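Daston Cloth-Backed Table Cover, Black

Product code 326. Sold by the metre or as a ready-cut cover.

The Daston is a plain black cover for tables, stalls and display stands. It has a woven face and a brushed cotton back, so it grips the surface underneath and does not slide when things are moved across it. We have stocked it since the old Brotance range ended, and most of our regular trade customers have moved over to it. 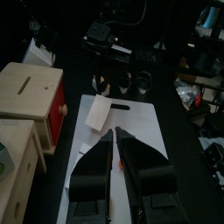 The dye is the same batch colour all year. If you order one cover now and another in December, the two will match when laid side by side. The face has a low sheen and does not show chalk or dust as badly as felt does.

Sizes and cutting

Ready-cut covers come hemmed on all four sides. Cut lengths are supplied with raw edges, which do not fray much but should be hemmed if the cloth will be washed often. We cut to the nearest centimetre and cannot take back cut lengths unless there is a fault in the cloth.

Colours: black only. The Dasimska cover is the nearest match in grey.

Care

1. Shake out or brush off crumbs and dust.
2. Wash at 30 degrees with dark colours. Do not bleach.
3. Hang to dry. Tumble drying will shrink the backing.
4. Iron on the reverse with a cool iron. Store rolled if you have the space.
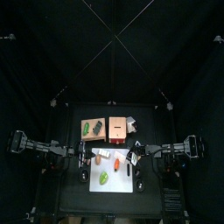

Delivery and orders

Ready-cut covers leave us within two working days. Cut lengths take up to a week. Full rolls are 40 metres and go by pallet, so please give us a daytime phone number for the driver.

For trade prices or a free swatch, write to Delphine Dunleavy in the sales office and quote the product code. Swatches are sent by second class post.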